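November, Bilusside bench, rack and basket task

Two arms, one hanging rack, one light blue basket with small knits in it. Tekle Chala set the limit at 40 attempts per item. Ribbed knit is still the worst case: the pinch takes a fold, and the fold hides the opening.

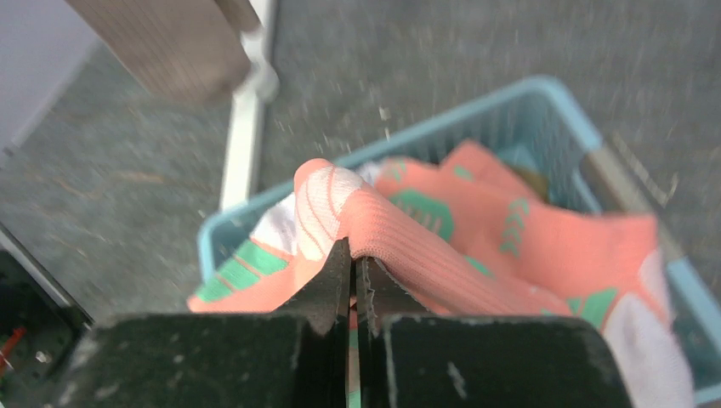
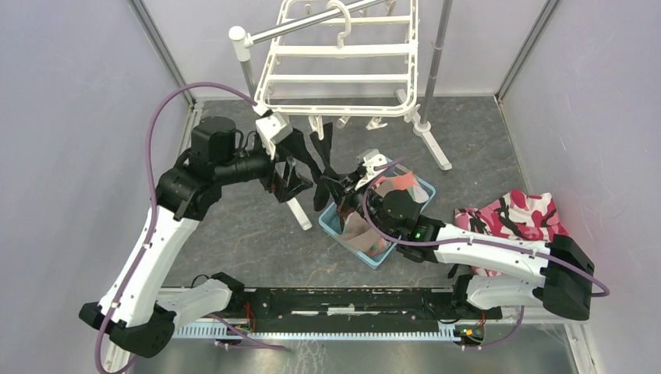
Open points

Clip hanging needs both arms close under the rack, so clearance comes first. Bandstead script takes nearly 12 minutes per load. Not a usable chore machine yet. Retune grip force, rerun.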